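Slow circles: how Vudach made the warmest electronic record of the year

There is a moment, ten minutes into the new Vudach album, when the drum machine simply stops. You expect it to come back. Any other record of this sort would bring it back, probably louder and with a great deal of echo on it, but Vudach let the chords carry on by themselves for so long that I got up from my chair the first time to see whether something had come unplugged.

The album is called Niretmont, and it's the duo's fourth. If you came to them, as I did, through the early singles, all clipped hi-hats and that wonderful rubbery bass, you may need a few evenings with it before it opens up. I'd ask you to give it those evenings. I've been playing it since October, in the kitchen mostly, and it has got into the cooking.

They made it in a rented house with the windows open, after two years of touring that left both of them rather sick of their own set. The plan was to write nothing for a month. That lasted until the second week, when one of them set up an old string synthesiser on the landing (the only place with a spare socket) and the other began humming over it from downstairs. You can hear that distance on the title track, where the voice seems to come up through the floorboards, a bit late and a bit flat and all the lovelier for it.

By the end of their stay they had 39 sketches. Only eight made the record, and the rest, they tell me, are sitting on a hard drive in a biscuit tin. A few are said to be dreadful. One is a polka.

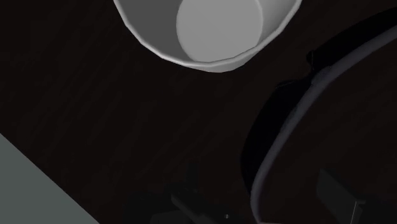
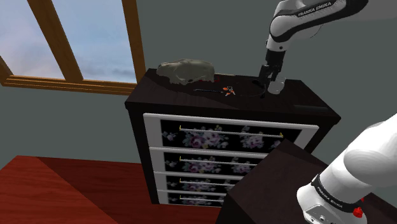

Simulated scenes, rendered by computer

What strikes me most is how slow it all is. The single, Vandenberghe, is the quickest thing here and it still only ambles. It takes its name from a bakery they used to pass on the way to rehearsals, and it has the one real chorus on the album, a great big daft swooping thing that the pair apparently argued over for weeks. One wanted it gone. The other wanted it twice as long. What we get is a sort of truce, with the chorus turning up once, near the end, and then fading before you've had time to learn the words. I've rewound it more often than I'd care to admit to my neighbours.

After that comes the long middle stretch, and I'll own up that I lost my way in it at first. Three pieces run into each other with hardly a join, and there's a clarinet that wanders in and out like a cat. On headphones it makes much more sense. There are small noises tucked into the corners, a kettle, a tram, somebody laughing in another room, and they keep coming round again in slightly different places.

Lutix, the little label that has looked after them from the start, is pressing the record on heavy vinyl with a fold-out sleeve, and there's a cassette too, if you still have something to play it on. The label began with a run of 20 tapes sold from a rucksack, so I suspect there's some sentiment in that.

I caught them trying the songs out in a room above a pub, with 152 of us packed in and the bar shutters down so the glasses wouldn't rattle. They played the album in order and hardly spoke. When the drums dropped out, a man near me took off his hat. The chorus of Vandenberghe came and went, and the whole room sang the half of it they'd managed to catch.

More dates are promised for the spring, with the clarinet player joining them for all of them. Niretmont is out now on Lutix.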